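4.2 Clearing a small table with two arms

The second group of tasks concerns surfaces that people leave in disorder. Sorting dishes and folding cloth have received most of the attention in household manipulation, yet a table with a few unrelated things on it is the more common chore, and it defeats most of the policies we tested. The task set was written by Saodah Manurung and Rattana Siriwan, and all trials were run in the Zokville simulator with the Pika controller. An instruction names one object and one destination. The policy receives a head view and one view from each wrist, and it has no access to object poses.

We ran 141 episodes. An episode counts as a success only if the named object is at its destination and every other object is still on the table. The second condition was added after pilot runs in which a mug was fetched correctly and a card went to the floor with it.

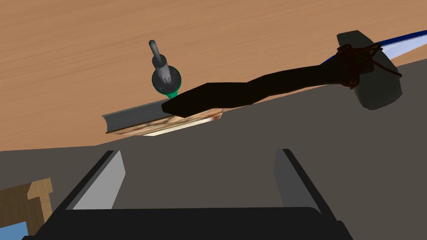
Contact between objects accounts for the largest share of failures at the grasp stage. Our grasp sampler scores candidates on the visible surface of the named object and treats the rest as obstacles, which works when there is clear space on at least two sides. Stacked or leaning items break this assumption. In Figure 2a the flat end of the long black handle rests on the cover of a closed book, and the green base of the upright tool overlaps the edge of the same book, so that a lift of the book must first deal with both. The sampler nevertheless ranks the book highly, as its page block offers a wide and nearly flat face. Removing the items on top in a separate step raises the success rate, but the planner has to discover that the step is needed. It did so in 38 episodes.

Cord, cloth and other soft parts remain outside the model. They are given a rigid hull at load time, and the controller plans around that hull. This is a known weakness of the approach, and we make no claim about loose material in a real kitchen or workshop. 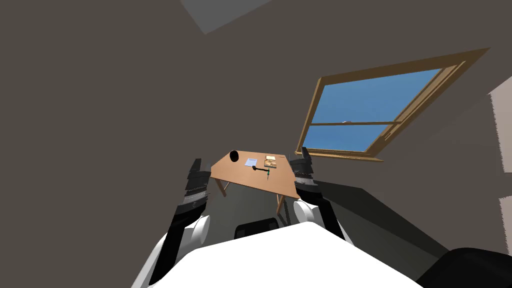 Arm assignment is decided before motion begins. The controller computes a reach cost for each arm and commits to the cheaper one, with the idle arm held at its current pose. The rule is adequate for objects near either side and poor for objects near the middle, where the two costs are almost equal and small errors in the head view change the choice. The slender tool with the green-tipped end in Figure 2b lies almost exactly between the grippers, and the black mug and the tan item toward the back right are easier cases under the same rule. Syafiqah Pangaribuan repeated the central cases with a fixed preference for the right arm. Switching between arms stopped, while the number of completed episodes did not change in a meaningful way. We conclude that hesitation is costly in time but is not the main cause of failure.

Chairs close to the table add a further constraint. The elbow path is checked against the room mesh at a coarse resolution, and a path is rejected if any sample touches furniture. Many of the rejected paths could have been executed safely with a finer check. Hafiz Halim's implementation of that check is included in the released code but was not used for the results reported here.

Wrist views carry most of the information during the final approach and very little before it. Until the hand is over the work surface, a wrist camera may contain no part of the named object, and the features it returns are close to constant across time steps.

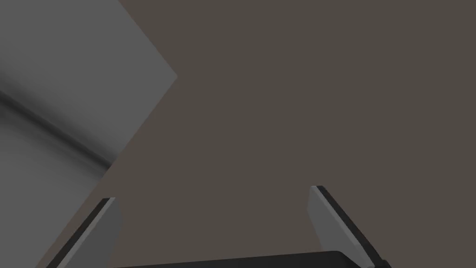 The policy was trained on 1,773 demonstrations in which the operator moved directly to the object, and it has therefore had little exposure to long stretches of uninformative wrist input. At test time it tends to close the fingers early when such a stretch is prolonged. Masking the wrist features until the estimated distance to the target falls below a threshold removed most early closures. The threshold was set by hand, and Yanti Pasaribu found that a value tuned for the Zokville table transferred badly to the workbench tasks of Section 4.3.

A learned gate was also tried. It takes the three views and the joint state and returns a weight for each wrist stream.

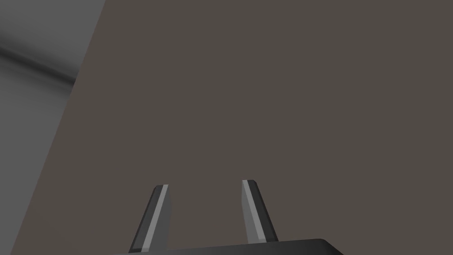

The gate matched the hand-set threshold on the table tasks and was more stable on the workbench, at the price of a longer training run. It did not help when the head view itself was blocked by an arm, a condition that both methods handle by stopping. For a household machine a stop of this kind is acceptable if a person is in the room. For unattended work it counts as a failure, and it is scored that way in Table 2.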